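Rangefinders, Launch Monitors and Swing Gadgets: Questions We Keep Getting

Compiled by Margaux Guérin for the Bornomora golf league. Updated in June.

Do I need a launch monitor?

Probably not. If you shoot in the nineties, a launch monitor will tell you in great detail that you hit the ball off the heel. You knew that already from the feel of it. Borrow one for an afternoon before you spend anything.

The Hatero claims to be accurate to 2 yards. Is it?

Accurate compared to what? The box doesn't say. We put one beside the Farner on the practice range and hit the same shots past both. With wedges they mostly agreed. With the driver they were as much as 10 yards apart, and neither company's help page offers a reason. One of them has to be wrong. Maybe both are.

What about the subscription?

Read the small print. The Hatero shows carry distance for free, but spin and club path sit behind a yearly plan, and the price of that plan isn't printed on the package. Shewit Fikre paid $774 for hers and then found out that half the numbers she wanted were extra.

Can I use a rangefinder with slope during league play?

Switch the slope feature off. If your model has no way to switch it off, leave it in the car. "I wasn't looking at that number" has been tried and it didn't go over well.

Is there anything to eat at the demo evenings?

Packaged snacks and candy, first come, first served. The grill closes at 7 p.m.
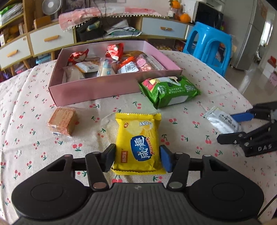 A snack in a yellow packet, on the cherry-print tablecloth.

Do the weighted swing trainers add distance?

Some players gain a little speed in the first few weeks. Some of them would have gained it anyway, having started to practice for the first time since fall. I have yet to see a test from a seller that included people who just swung their regular driver as often. Ebise Gebreyes swears by hers. She also took four lessons over the same stretch, so make of that what you like.

Should I get fitted first?

If you're buying new irons, yes, but ask who pays the fitter. A fitter who earns a cut on shafts will tend to find that you need a shaft. Jianhua Zou asked to hit his old 7-iron on the same monitor as the new one, and the fitter at Beyene let him. Any shop that won't do that is a shop I'd leave. 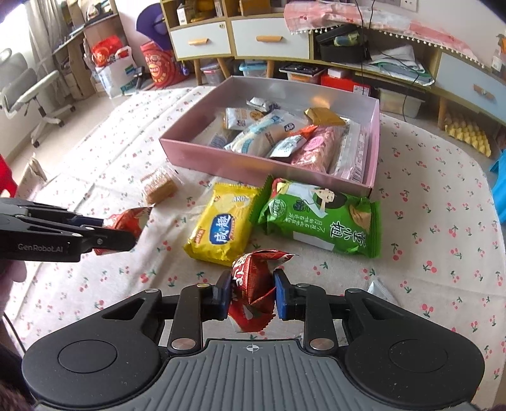
Get the numbers printed out or emailed to you, including the bad swings. Averages look a lot better once somebody has quietly thrown out the worst ones.

Can I return a gadget after I've used it outdoors?

It depends on the seller, and "satisfaction guaranteed" can mean store credit. Ask before you open the box and get the answer in writing.

Who do I contact about trying the loaner unit?

Hawi Sisay keeps the sign-up sheet in the pro shop. You can have it for one weekend at a time. Bring it back charged.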